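Carance Student Forum > Registrar, Fees and Records > Provisional transcripts and the November deadline

Started by resitier_dan

resitier_dan
Posting this so people stop finding out the hard way. The registrar's office at Carance has changed how it handles provisional transcripts. If you have an incomplete on your record from spring, your transcript now prints with a hold line across the top until the grade is filed. Before this fall you could get a provisional copy with the incomplete shown as "in progress" and no hold. Grad schools and transfer offices accepted that.

I have two incompletes. Both papers were turned in over the summer. One grade was filed and the other is sitting with a department that merged in August. My transfer application is due in November and the other school will not open a file with a hold line on it.

Has anyone gotten one lifted?

mkoval
Yes. You need the instructor or the department chair to sign a completion memo. The registrar will lift the hold on the memo alone, even if the grade isn't in. It took 14 days for mine, counted from when they stamped it, not from when I emailed it.

Take it in on paper. The email went nowhere.

resitier_dan
Is that the one-page form or the one with the course outline attached?

mkoval
One page. They ask for the outline only if the course was cross-listed.

tess_in_zotancombe
I'm at the Zotancombe campus and we were told the opposite. Our records desk said memos are no longer accepted and the grade itself has to be filed. I drove over with a signed memo and they handed it back to me across the counter. So either the two campuses have different rules or somebody at one of them is wrong.

mkoval
When was that?

tess_in_zotancombe
Two weeks into the semester.

hallway_b
The rule was changed at the September meeting of the academic board. The minutes are on the staff page but you can open them with a student login. Memos are in. What they dropped was the old letter of intent, which looked a lot like a memo and was also one page. I think your records desk mixed them up.

tess_in_zotancombe
I read the minutes. They say a memo "may be considered." That is not the same as accepted. My desk considered it and said no.

hallway_b
Fair enough, but they should put that in writing. A refusal has to come with a reason, and you get to appeal it. Did you get anything in writing?

tess_in_zotancombe
No.

old_quad
I'm going to disagree with most of this thread. An incomplete means the work was not finished on time. The hold is there so another school doesn't admit you on credits you don't have. I had a roommate who transferred out with three "in progress" courses and never finished any of them. The other school found out a year later and he lost the place. The old system let that happen.

resitier_dan
My work is finished. Both papers are in. The only thing missing is somebody typing a letter into a box.

old_quad
Then get them to type it in. I'm not against you. I'm against going back to the old provisional copy.

mkoval
He can't make a department file a grade. That's what the memo is for.

parent_of_two_at_carance
I have one kid at each campus, so I have heard both versions of this. I called the main switchboard and was told 300 students have the hold line on their record right now, which seems like a lot for a school this size. The person I talked to was polite but could not say how many of those were waiting on a grade and how many still owed work. That would be useful to know before anybody argues about who is being careless.

old_quad
Agreed on that.

lefevre_hall_3
Different question but the same office. Does the hold line stop you from registering for spring? I live in Lefèvre and our housing contract depends on being registered by the end of the month. I'm a shop assistant in the engineering building and I have one incomplete from a lab course. The lab report is in, the instructor is on leave.
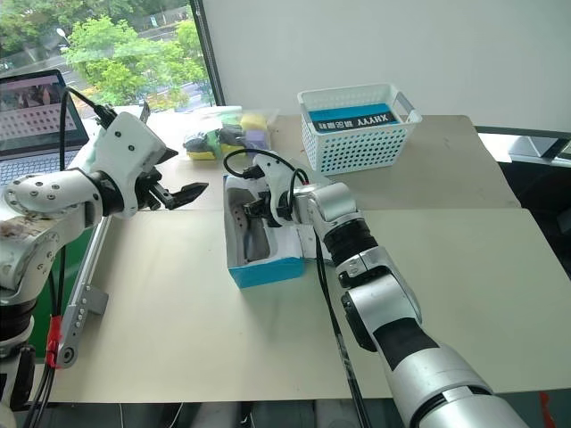
The bench at work, shoebox and both arms

I can keep my hours there only while I'm enrolled, so registration matters more to me than the transcript does.

hallway_b
No, it's a transcript hold only. It shows in the same place on the portal as a registration hold, and the color is the same, but if you click it the type says TR. Registration holds say RG.

lefevre_hall_3
Mine says TR. Thank you.

mkoval
For an instructor on leave, the chair signs. You don't have to wait for them to come back.

resitier_dan
Update. I went in this morning at 9:30 with the memo signed by the acting chair of the merged department. They looked at it for a while because the department name on the form no longer exists in their system. They stamped it under the old name and made a copy for me. They also told me to ask for Ginette Courtois if there is any trouble, as she handles the merged departments. So that is a name for anyone else in the same spot.

tess_in_zotancombe
Does she cover Zotancombe?

resitier_dan
I asked. They said she covers merged departments on both campuses, but not ordinary holds. Was yours one of the merged ones?

tess_in_zotancombe
No, it's history. I'll go back and ask for the refusal in writing like hallway_b said. I still think they'll say no.

hallway_b
Ask for the date and the name of the person too. The appeal form has a space for both and they send it back if you leave them blank.

old_quad
For what it's worth, I looked at the minutes again and "may be considered" is a bad way to write a rule. If it's up to each desk you will get different answers at each desk. I still think the hold should exist.

parent_of_two_at_carance
I've written to the board secretary asking them to post one version of the rule for both campuses. If I get a reply I'll put it in this thread.

resitier_dan
Day six, still shows TR on the portal. The receipt copy says they have until day 14, so I'm leaving it alone for now. The other school said they'll hold my application as long as the transcript reaches them before their deadline.

tess_in_zotancombe
Got the refusal in writing. It says "grade not on file" and nothing else. Filing the appeal tomorrow.

mkoval
Attach the page from the September minutes and keep a copy of the whole packet.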